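Our Reading Project: What a Class Reads When Nobody Assigns the Books
by Chathurika Fakir

I should begin by thanking Sreekumar Chettiar, my project partner, who is a far slower reader than I am and (I suspect) a much better one. We started this project because the two of us kept arguing over lunch about whether people at Storwood still read for fun, and at some point our teacher told us to go and find out.

We asked the students in our year to keep a reading log for one term. We got 134 logs back, which made us so happy that we went out for cake, and then we had to read them all. Some were very neat. One had soup on it. Together they listed 1719 titles, counting picture books read aloud to little brothers and sisters, and yes, we did count those — reading is reading!

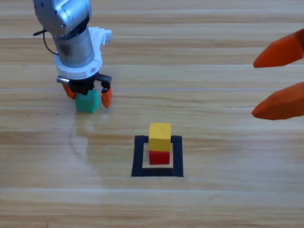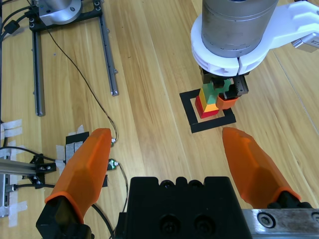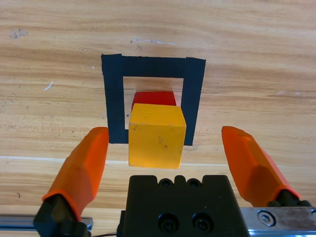
The hardest part was deciding what to do with unfinished books. Sreekumar wanted to leave them out. I wanted them in, mostly for selfish reasons, as I had given up on a very long sea novel after 160 pages and felt I had earned something for it. In the end we gave them their own column, and it became my favorite part of the whole project. People wrote lovely, grumpy little notes in it, like "the dog dies, I can tell" and "too many cousins."

Mysteries came out on top, with fantasy close behind. Poetry did better than either of us had guessed, though a good deal of that came from one table of friends who had been passing the same collection back and forth. Audio books were mostly heard on the bus.

If we did it again, we would ask people where they got each book. We only thought of that in June, when the logs were already handed in, and about 20 people had written "borrowed" without saying from whom.

Storwood Student Projects | Contact the library desk | Back to top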